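Chapter 9
Automation and the people who do the work

Aims of this chapter

After reading this chapter you should be able to explain the difference between a job and a task, describe how a new machine moves tasks from one person to another, and discuss which questions should be settled with the staff before the machine arrives.

Key words: task, job, hand-held gripper, demonstration, pace, retraining, skill

9.1 A job is made of tasks

When people talk about automation, they often ask whether a certain job will disappear. The question is natural, but it is too large to be answered well. A job consists of many tasks, and a machine usually takes over some of them and leaves the others where they are. For this reason we start the chapter with tasks.

Consider the Naidu laundry, which washes clothes and bed linen for hotels and care homes and has 314 employees. On an ordinary day in August the finishing hall handles 2,000 pieces of clothing. A person in this hall takes a piece from the trolley, finds its front and its back, shakes it, looks for stains and missing buttons, folds it, and puts it on the correct pile. In the wage list all this has one name, "folder". In reality there are at least six tasks, and they are not equally easy for a machine.

Washing and drying were automated long ago. Folding flat sheets came next. Clothes remained with people, as a sleeve or a glove does not keep its shape. Each time it is picked up it hangs differently, and the hand must find a new place to hold it. An experienced worker does this without thinking, and she often cannot explain how she does it.

9.2 From the hand to the machine

A robot for soft goods can be taught by demonstration. The worker does not write a program. She holds a gripper in her own hand, does the task with it, and the movement is recorded. Later the recordings are used to train the machine. The supplier of Naidu, a company called Zulteck, names its training system Skasus, and the staff use the same name for the whole project.

This changes the place of the worker in a way that older textbooks did not foresee. Before, an engineer watched her and wrote down her movements. Now she makes the teaching material herself, and the quality of the machine depends on her care. She also has to learn a new manner of working. With two narrow fingers she cannot feel whether the cloth is thick or thin, and she cannot smooth a crease with her palm.

Malathi Thampi worked in the finishing hall for 9 years before she moved to the demonstration group. She describes her first month like this:

"I thought it will be easy, because I know clothes. But the gripper is not my hand. I had to go slowly and decide each time where to hold, the collar or the hem. In the hall I never decided. In the evening my arm was tired, and my head also."

Two points in her words deserve our attention. The first is the tired arm: a tool which is held all day must be discussed as a question of health, with breaks and a change of tasks. The second is the word "decide". A part of her skill which was silent has become visible, and it has a value. Whether her wage should follow this value was not settled when the project began. At Naidu the staff asked for a written answer, and they received one before the first 100 demonstrations were finished.

The pace changes as well. In the hall the trolley sets the pace, and a slow worker is noticed at once. In a demonstration a slow and clean movement may be more useful than a quick one. Some employees enjoy this. Others miss the company of the hall and say that the day has become long – a complaint that managers should take seriously, even if no table of results shows it.

Look at Figures 9.1 to 9.4 before you continue. They show work with hand-held grippers beside a bed.

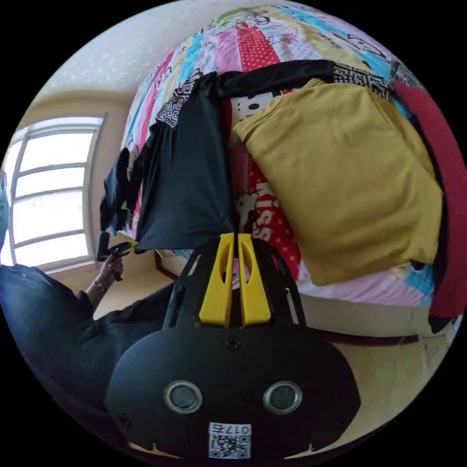 Figure 9.1 Yellow gripper fingers against the hanging edge of a black long-sleeved garment. A second gripper is held in the raised hand.

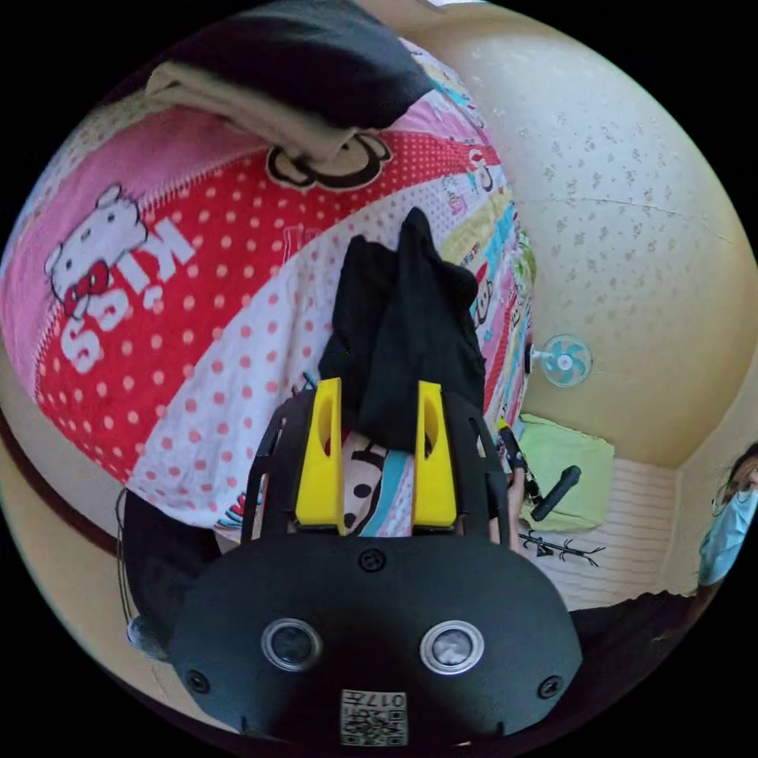 Figure 9.2 Black cloth held between the fingers. 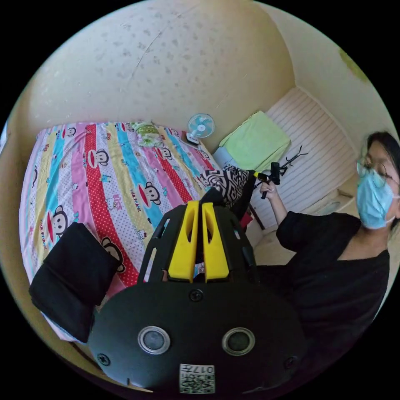
Figure 9.3 A folded black cloth on the bed, to the left.

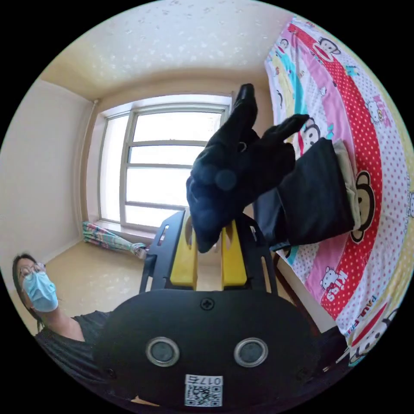
Figure 9.4 A black glove, upright, with its cuff between the two fingers.

9.3 Who gains and who loses?

The effects of a new machine are seldom divided equally. In the next pages we compare Naidu with Grititz, a smaller laundry that bought a folding machine already trained elsewhere. Its workers took no part in the teaching. They met the machine on the day it was switched on, and their tasks changed within one week.

Before you read the comparison, discuss the following points with a partner.

Choose a job you know well and write down the tasks it contains. Mark the tasks in which the worker must handle something soft.

Malathi Thampi says that in the hall she "never decided". Do you agree with her? Find a similar case in your own work or studies.

Should a worker be paid extra when her movements are used to train a machine? Write down one argument from the side of the employer and one from the side of the staff, and keep them for section 9.5.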